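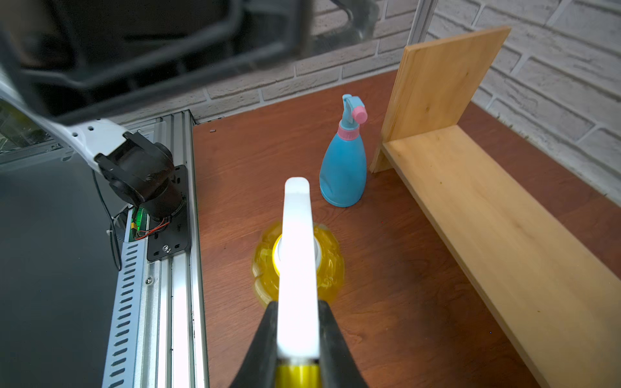

Spray bottles, yellow and light blue

JISO GREENHOUSE GROUP
Minutes of the July members' meeting
Held Monday at 7 p.m. in the potting room, Gunawan Yard

Chair: Dilek Kaplan
Minutes: Mirjam Hubmann
Apologies were received from the members who share the two end benches.

1. Minutes of the last meeting

Approved with one correction. Under item 4 the word "heated" should be struck from "heated propagation bench." The bench has no heating and none was agreed.

2. Matters arising

The side gate has been rehung and now closes without lifting. The old padlock still works from the street side only. Dilek will ask the yard office if they will replace it or if we have to.

The hose reel was returned by the neighbors. It is missing the brass end piece. A member thinks there is a spare in the blue crate and will look.

The notice about dogs was discussed again. It stays up.

3. Watering and misting

There was a long discussion. Seedlings on the south benches dried out twice in the hot week, while the ferns at the north end were too wet and two pots had to be thrown away. The sign-up sheet shows that someone came every day, so the problem is in how the watering is divided up and in people not knowing what the day before's person did.

Agreed:
The watering log goes back on the nail inside the door. Write the time and which benches you did. Initials are enough.
South benches are watered before 9 in the morning and checked again in the evening.
Ferns are misted, and watered only if the top of the soil is dry to a knuckle's depth.
Anyone mixing soap spray for greenfly writes SOAP and the date on the bottle in marker. Plain water bottles get no label. A bottle with a label that can't be read is to be emptied and rinsed.
Soap spray bottles live on the low shelf by the sink and do not go home with people.

One member asked if the group should buy a drip system. Mirjam had a price from Grakero for a basic kit with a timer, which came to $300 without the fittings for the far benches. Several people were in favor. Others felt the water pressure in the yard is too low for it, especially on Saturdays when the bicycle shop washes down. It was left that Mirjam will ask Grakero what pressure the kit needs, and Dilek will borrow a gauge and take a reading on a weekday and on a Saturday.

4. Money

The balance stands at more than $1000 after the spring plant sale. The yard rent for the second half of the year has not gone out yet. Insurance was paid in spring and is not due again this year.

Dilek reported that $70 of the plant sale money was in coins and that the bank branch will not take it unbagged. Members who can use coins for laundry or parking are asked to swap them for bills.

It was proposed that the bench fee stay the same for next year. Agreed, with one abstention.

5. Compost and soil

Brelleo can deliver mixed compost in bulk bags in the first week of September. The bags are too wide for the side gate, so they would have to be dropped in the yard and moved by wheelbarrow the same day. The yard office has told us before that it does not want bags left overnight.

Some members preferred the small sacks we had last year, which cost more but can be carried. After a show of hands the group decided on bulk bags. Mirjam will place the order and let everyone know the day. We will need two wheelbarrows. We own one, and the wheel is soft.

The old compost in the corner bin was sieved in June. The fine part is good and anyone may take it. The coarse part should be left where it is for mulching the outside beds. Please don't put citrus peel or cooked food in the bin. Eggshells are fine if crushed.

6. Tomatoes and cucumbers

The early tomatoes on the middle bench are doing well. There is some curl in the leaves on the vines nearest the roof vent, which was put down to heat. Shade cloth will go over that section until the end of August.

Cucumbers were planted too close again. It was agreed to take out every second plant on the left side. Members whose plants are affected have said yes to this.

A question was raised about picking from other people's plants when they are away. The rule has not changed: ask first, or pick only if the owner has tied a green string to the stake.

7. Shelving and repairs

The shelf over the sink has sagged in the middle and no longer holds the large pots. Members agreed to replace it in pine, with an upright at each end and a third in the center. The old brackets will be used again if the screw holes are still sound. Corners are to be glued and screwed. Last time they were only nailed, and they opened up over the winter.

There was some talk about finish. Paint was ruled out on account of the flaking on the old shelf. Two coats of outdoor oil was the preferred choice, with a week to dry before anything is put on it. Dilek has most of a can at home.

The work day is set for the Saturday after next, starting at 10. Bring a drill if you have one, and gloves. The group's own clamps are in the long drawer, and the saw needs a new blade, which Mirjam will pick up. Pots now standing on the sagging shelf should be moved to the floor under the middle bench before then.

Broken panes: two on the street side, one cracked in the roof. The street side panes can be replaced from our stock. The roof pane is an odd size and will have to be cut.
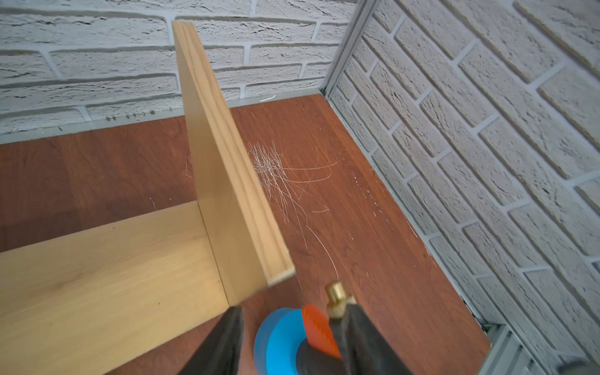
8. Fall plant swap

The swap will be held in the yard again if the weather is dry, and in the potting room if it is not. Tables can be borrowed from the bicycle shop. We will ask for 6 of them this time, as last year people were putting trays on the ground.

Plants brought to the swap must be labeled and free of pests. Whatever is left at the end goes home with the person who brought it.

Mirjam will make the poster and put it up at the library and the bakery.

9. Any other business

A member has cuttings of scented geranium to give away, by the door, until they are gone.

The radio was found on again in the morning. Last person out, please check it along with the tap and the roof vent.

A request for a second key for the potting room was turned down for now. It will be looked at again once the padlock is settled.

10. Next meeting

Second Monday in September, 7 p.m., same place. Items for the agenda go to Dilek by the Friday before.

The meeting closed at 8:40 p.m.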